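The Second Unit

Miroslava Šindelář received the parcel from Ďurica on a Saturday and logged it before opening it. Contents: one item in foil, one item without. No invoice. The sender's note was three lines long and asked for a comparison of the two displays after 30 hours on the same table.

Jundell had rules for this kind of work. A unit under comparison was not to be moved by hand. It was not to be unwrapped unless the client asked in writing. The client had not asked. She entered the foil as packaging, condition crumpled, and put the lid back on the empty box.

The table was the old white one with the brownish line across it. She had reported the line twice. Facilities had classed it as cosmetic.

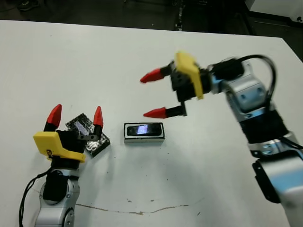
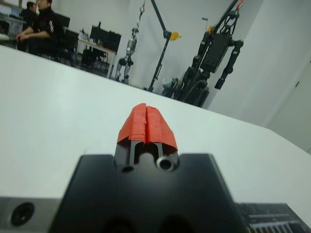
At hour 2 she recorded both displays as lit. At hour 3 she recorded the same thing and initialed it. The procedure called for a reading every hour, written in ink, with the distance between the units checked against the previous entry. The distance at the start was 70 millimeters.

At hour 11 it was 68.

She checked the ruler against the steel standard in the drawer. The ruler was correct. She checked the table with a level and found no slope worth recording. She wrote 68 in the column and left the remarks field blank.

The night shift took over at nine. Their entries were legible and gave 68, 67, 67, 66. One of them had added "foil settling?" in pencil, and the next had erased most of it.

She called Ďurica in the morning. The man who answered asked which of the two had moved. She said the log gave only the distance between them.

"Plivevwood had the same trouble," he said. "They stopped at hour 20."

"Why?"

"They ran out of columns."

She looked at the sheet. It had been ruled for 30 rows, and the last nine were empty. She asked whether the client wished to change the procedure. He said he would have to put that to Jeltness, and that she should carry on until she heard.

At hour 22 the distance was 64. She wrote it down, blotted the ink, and set the timer for the next reading.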